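Worora Project - Bimanual Lacing Notebook
Entry 7/22/26, D. Ayala

Objective: to determine whether wrist-camera input improves prediction of the next hole over head-camera input alone. Task: lacing board, string and wooden stick, performed with both hands in gloves.

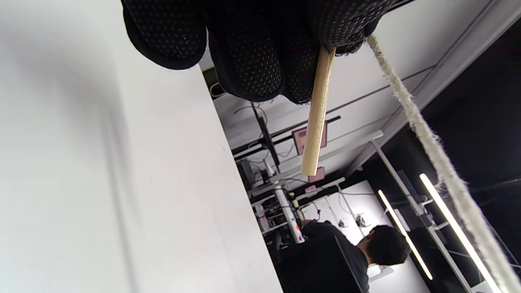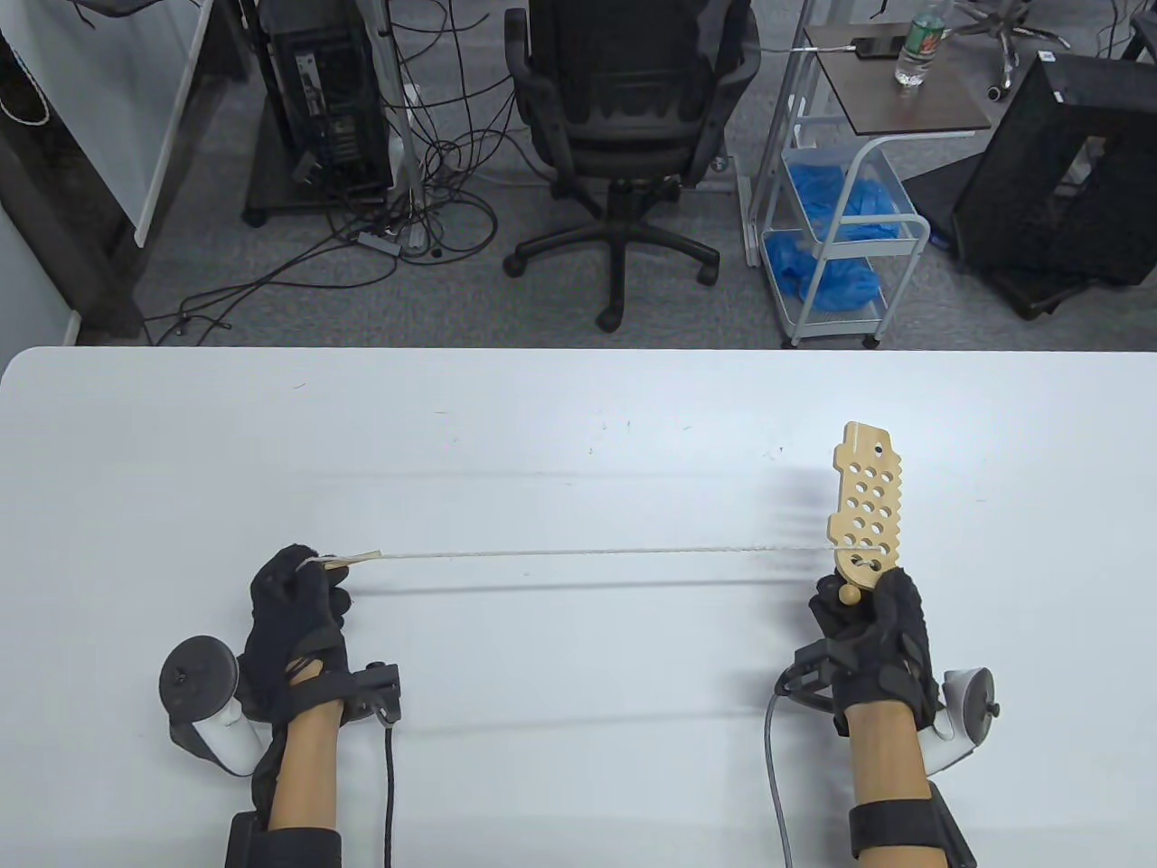
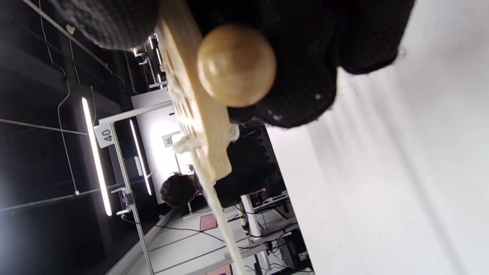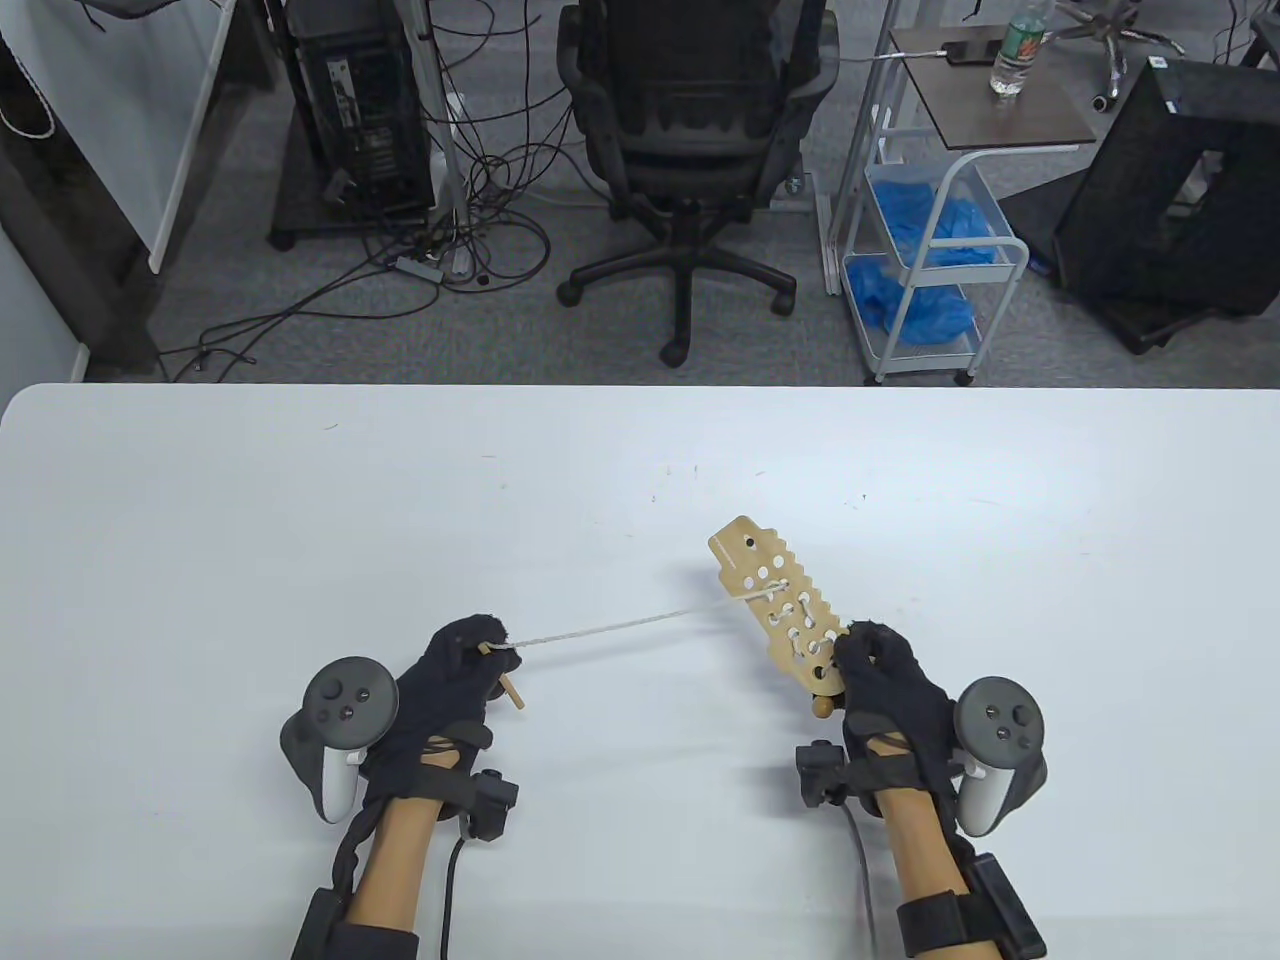
Lacing task, hand-level views (first and third) and head views (second and fourth).

Method. Each demonstration was trimmed to 30 seconds and resampled with the Vellirix script. After the sync check, 587 demonstrations were retained; 40 were held out for evaluation. Both policies were trained for 1000 epochs with identical settings.

Result. The combined-view policy selected the correct hole more often on the held-out set. The difference was small when the string was taut and larger when it was slack - see the Montes log for values by hole.

Open items. Controller drift on the left side remains uncorrected. Repeat with a second seed before the tables go to Punisholm.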